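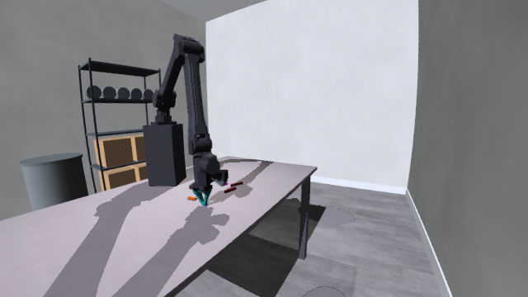 제4장 집기 전에 생각할 것들

저는 로봇 동아리를 맡은 첫해에 아이들한테 팔부터 움직여 보라고 했어요. 그게 실수였죠! Ollville 대회를 앞둔 12월이었는데, 우리 팀은 시뮬레이터에서 블록 집기를 1,000번이나 돌려 놓고도 왜 자꾸 놓치는지 설명을 못 했거든요. 그때 팀장이던 아르민두 게헤이루가 공책에 그리퍼 끝점이랑 블록 중심을 따로 그려 보더니 "선생님, 우리 좌표 기준이 서로 달라요" 하더라고요. 얼마나 허탈하던지(그날 저녁은 제가 샀습니다).

그래서 이 장에서는 코드를 조금 늦게 꺼내려고 해요. 먼저 받침대 좌표계와 작업대 좌표계를 구분하고, 그다음에 손끝을 물체 위 어디쯤에 세울지 정해 볼 거예요. 3장에서 만든 Sarkix 프로젝트 파일은 지우지 말고 그대로 열어 두세요. 관절 각도 표도 또 씁니다.

준비물은 연필, 모눈종이, 그리고 같이 투덜거려 줄 짝 한 명이면 충분해요. 짝이랑 기준점을 어디로 잡을지부터 정해 봅시다. 저는 늘 받침대 바닥 한가운데로 잡는데, 작업대 모서리가 편하다는 학생도 꽤 많았어요.

4.1 기준점 잡기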